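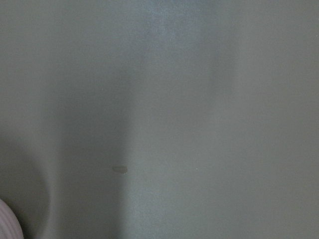
Call for participants: Brendow arm build, second group

Posted September 27, 2026

The Brendow shared workshop has openings for four people on its home-scale arm project. The arm is a six-joint bench unit with a wrist camera and a two-finger gripper. It was assembled by the first group in June and now runs under manual control. The second group will work on pick-and-place of small household parts, starting with lids, caps and hose fittings.

Openings

Wiring and power: one person. Rework of the joint harness, strain relief at the elbow, fusing. You should be able to crimp and read a schematic.

Controls: one person. Motor tuning and limit handling on the Okier driver boards. Some C required.

Vision: one person. Part detection from wrist camera images at close range, where the work surface fills most of the view and contrast is low. Python required.

Operator: one person. Runs the arm by hand controller, logs each attempt, labels failures. No experience needed. The log holds 3,481 attempts, of which 847 are still unlabeled.

Terms

Two evenings a month in the shop, plus whatever you do at home. This is unpaid. Parts and consumables are covered up to $700 for the group as a whole — anything over that is agreed with Wai-kit Wu before purchase. Code and drawings are shared among all members. You do not need your own tools, but bring safety glasses.

New members complete a short bench safety session with Nisha Tomar before powering the arm. Minimum age is 18.

To apply

Send a few lines on what you have built or repaired, and which opening you want, to Abilio Robles at the front desk, or leave a note in the Brendow box in room 407. Resumes are not required. Applicants for controls and vision should include a code sample — one file is enough.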